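Brorken Cream Blush in Derik, after one pan

Brorken sells its cream blush in four shades. I bought Derik, the brownish rose, in December and have now reached the bottom of the pan, so these notes cover the whole life of the product and not a first weekend with it.

The formula is a wax and silicone base. At room temperature it is firm and needs a few seconds of a warm fingertip before it moves. In a cold bathroom it drags. Pigment load is medium: one pass is barely there on me (light to medium, neutral), two passes give a visible flush, and a third starts to lift whatever is under it. I wore it over the Donnelly skin tint and over bare sunscreen. Over the tint it blended evenly. Over sunscreen it pilled twice, both times when I had waited less than five minutes.

Wear time without powder was six hours before the edges faded. With a thin layer of translucent powder pressed on top it went to nine. The finish is satin at first and close to matte by lunch. There is no shimmer in Derik, although the two lighter shades have a fine one.
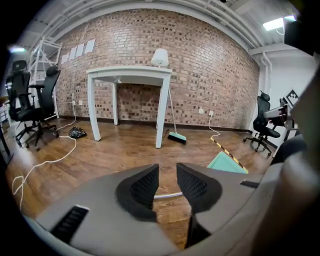
Can a cream blush go on over powder foundation?

It can, if the powder layer is thin and the blush is tapped on with a dense sponge. Rubbing it with a finger breaks up the powder and leaves a darker patch at the center of the cheek. With this formula I had better results putting the blush down first and dusting the powder over it.

Tools made less difference than I expected. A small duo-fiber brush gave the softest edge but held on to a lot of product. Fingers were the fastest. The Mukotby sponge, used damp, sheered the color out so much that I needed an extra pass.

Shireen Engelbrecht asked in the comments on my last post whether the scent fades. It is a faint waxy smell, like a crayon, and I stopped noticing it within a minute of applying. It did get stronger in the last third of the pan - probably age.

The compact has a weak magnet and opened in my bag more than once. I keep a rubber band on it. The mirror is too small for anything except checking teeth.

I have ordered a second pan in the same shade.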